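Priner Laboratories, Villanueva Site
Sample Preparation, Bench Automation
Periodic Safety Inspection: Checklist with Comments

Station: Dudura, two-arm bench station
Inspection date: Dec 11, 2020
Inspected by: Dörte Grube, Site Safety
Accompanied by: Mark Anthony Galang, Sample Preparation
Operating hours at inspection: 1,194
Previous inspection: March

Ratings used: S = satisfactory. A = action required. N = not inspected on this visit.

Section A. Work area and access

A1. Station is assigned to a named responsible person on each shift. S
Comment: Felicidad Dimaculangan (day) and Jahangir Haque (evening). The names were entered in the station log.

A2. Floor marking shows the approach boundary. A
Comment: The marking is worn through on the side where the carts pass. Staff know where the line used to be, but visitors and new hires do not. Repaint and extend to the corner of the aisle.

A3. Cables are routed and secured so that they cannot be caught by a foot, a cart or a sleeve. A
Comment: Cables leaving the arm bases hang over the front edge of the table. This was raised at the previous inspection and was closed on the basis of a temporary repair. The item is reopened. Temporary ties will not be accepted as closure. The power and signal leads behind the table are also to be sorted and labeled.

A4. Items not needed for the current task are removed from the table before the arms are enabled. A
Comment: The procedure says "clear the bench" and leaves it to the reader to decide what that means. Day shift and evening shift have settled on different answers. A list of permitted items is to be written for each task and posted at the station.

Section B. Stopping and restarting

B1. Stop buttons can be reached without leaning over the table. S

B2. Stop function tested on each arm separately. S
Comment: Tested with the grippers empty. Both arms held position after the stop.

B3. Restart requires a deliberate action by the responsible person. S
Comment: Confirmed in the Wulska control software. The restart prompt is clear. Mr. Galang asked that the prompt also show which arm was stopped first. Request passed on to the supplier.

B4. All regular users can describe the restart procedure without the printed sheet. A
Comment: Of the 8 technicians trained on the station, 2 could not. Both transferred in after the original course and learned from colleagues. They are not to run the station alone until they have been retrained.

Section C. Glassware and liquids

C1. Grip force setting matches the vessel in use. S
Comment: Settings are stored by vessel type. Technicians should not select a setting for a similar vessel when the correct one is missing. Ask for it to be added.

C2. Chipped or scratched glass is rejected before it reaches the table. S
Comment: When samples were prepared by hand, damage was often noticed by touch. That check is now a separate step at the loading shelf and takes time that was not included in the original staffing plan. See Section E.

C3. Liquids are labeled and their fill limits are observed. N
Comment: To be covered by the chemical storage inspection.

C4. Spill kit is within reach and complete. A
Comment: The absorbent pads had been used and not replaced. Restocked during the visit. Add the kit to the weekly check.

C5. Hand tools and wipes are accounted for at the end of a run. S
Comment: Please continue to record this in writing. A verbal handover is not sufficient.

Section D. People working near the station

D1. No one reaches into the work area while the arms are enabled. A
Comment: Two technicians reported, independently and without being asked, that they have reached in to straighten a vessel when a run was about to fail. Neither was hurt. The inspector thanks them for saying so. A full stop and restart takes 6 minutes, and the pressure to avoid one is easy to understand. The instruction stands: stop first. Supervisors are not to question the number of stops recorded by any individual.

D2. Gloves, eye protection and sleeves are as specified. S

D3. Posture and repeated movement reviewed. S
Comment: Reports of wrist and thumb strain have fallen since the station took over the bulk of the pouring and transfer work. Reports of tired eyes and stiff necks have gone up. A sit-stand stool is recommended, along with rotation to other duties in the middle of the shift.

Section E. Changes to jobs and staffing

This section was added at the request of Jhun Bautista on behalf of the bench staff.

E1. Job descriptions reflect the work now being done. A
Comment: They still describe manual preparation. Watching a run, judging when to step in, checking glass and writing up faults are skilled tasks, and they should be named and graded as such.

E2. Staff keep their manual skills in practice. A
Comment: Several technicians said they would be slow if the station were out of service for a week. Schedule regular manual sessions for everyone on the rota, Ms. Dimaculangan and Mr. Haque included.

E3. Staff are consulted before a new task is moved to the station. S
Comment: Minutes of the consultation were provided. Bench staff asked for more notice next time, and management agreed.

Result: The station may remain in service. Items A3 and D1 are to be closed before any new task is introduced. Comments on this report should be sent to Site Safety in writing. 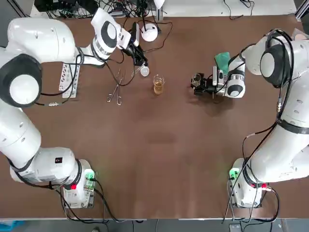 Comments may also be handed to Mr. Bautista, who will forward them without names if asked to do so.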